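The towel that beat the engineers

Student robotics has discovered housework, and housework is winning

At half past eight on a Sunday morning, the keenest minds of the Trollstead College robotics club are standing at the end of a double bed, arguing about sleeves.

The club used to build things that fought each other. There was a cage, there were sparks, and parents came to watch. This year the members voted, by a margin that still causes bad feeling, to enter the Kang Cup instead. It is a student contest in which teams must teach a machine to tidy a bedroom. Parents have largely stopped coming.

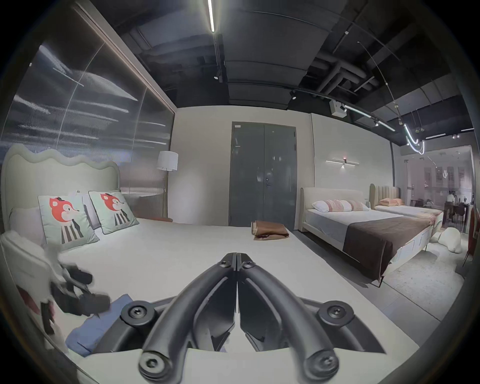
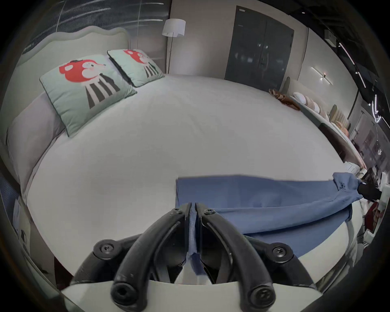
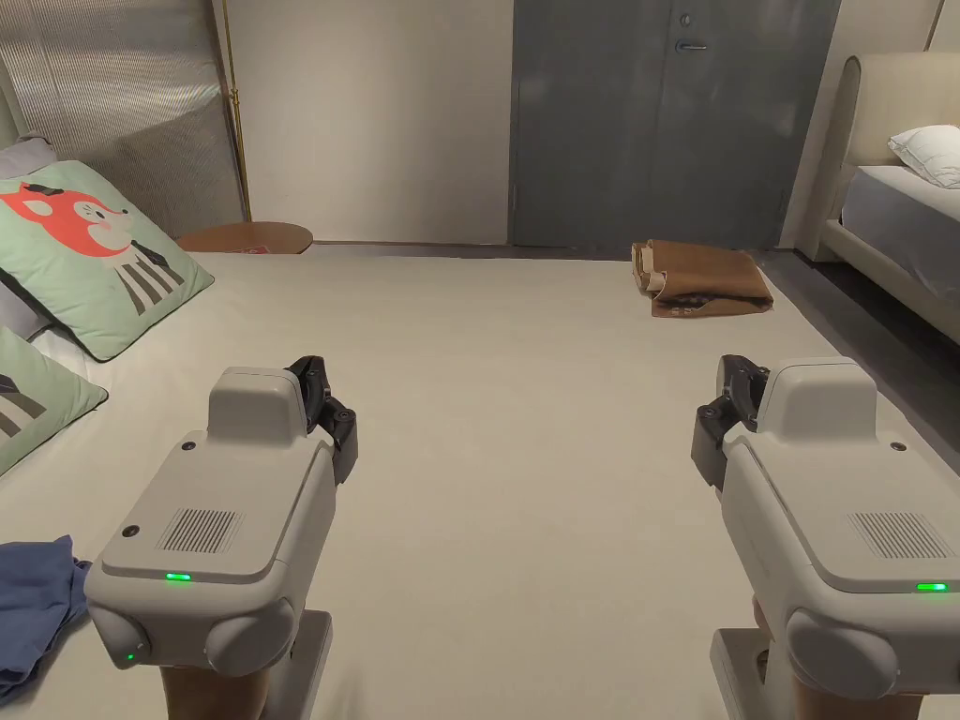

Hand-held grippers at the bedside in the furniture showroom. In the second picture, a stretch of blue fabric is held at both ends.

The project is called Niduvard, a name chosen at the end of a long evening, and the principle is simple enough to explain to a grandmother. A student takes a gripper in each hand and does the chore. The grippers record what they see and how they move. Do that often enough and the recordings can be used to train a robot, which will then do the chore as well as a student would. Several grandmothers have pointed out the flaw in this.

Ezequiel Barroso, who leads the club and teaches electronics on weekdays, keeps the tally in a hardback notebook. By the time I arrive it stands at 1244 folds, of which 321 have been struck out in red. A fold gets struck out if somebody drops the cloth, or sneezes, or loses heart halfway and shoves the thing under a pillow.

"They all say they know how to fold," he says. "Then you give them two fingers on each side instead of five and they fold like a bear."

He lets me have a turn. Closing the fingers on a bit of cloth is easy. Closing them on one layer of cloth, when there are two, is a skill on a par with the violin. My first effort takes a little under a minute and looks like something left behind by the tide. It goes in the book, in red.

Bedding is harder than combat in ways the club did not foresee. A rival robot is at least the same shape at the end of a bout as it was at the start, give or take a wheel. A jumper is a different shape every time you put it down. The old software, called Letau and inherited from students who have since gone off to earn proper money, could find the edge of a table every time. Shown a crumpled top, it reported 10 edges and stopped responding.

So the members collect more examples. They work in pairs, one folding and one calling out the number of the take, and they swap when the folder's wrists give up. Scruffy starts are encouraged. Barroso will stroll past a cloth somebody has just laid out nicely and ruin it, with what looks to me like real pleasure.

The talk over the mattress is of a quality you don't get in a workshop. Is a fold in thirds morally superior to a fold in half? Should trousers go seam to seam? One second-year has been raised to roll everything, and is being treated with the tact usually kept for religious converts. Another admits that he had never folded anything at all before joining, and that his mother has asked whether the club might move on to ironing.

What does the robot make of it? At its last proper trial, back in March, it picked up a tea towel, brought two corners together and laid it down in a passable rectangle. The room went mad. It then picked up the rectangle and shook it out again. The club has the clip, and has watched it 559 times, if the counter on the shared drive is to be believed.

Barroso is sanguine. Other teams in the Cup have better arms and a good deal more cash, he says, but he has seen their folding.

By noon there are another two pages in the notebook and one of the first-years is asking about fitted sheets. The others go rather quiet. Fitted sheets are in the final round.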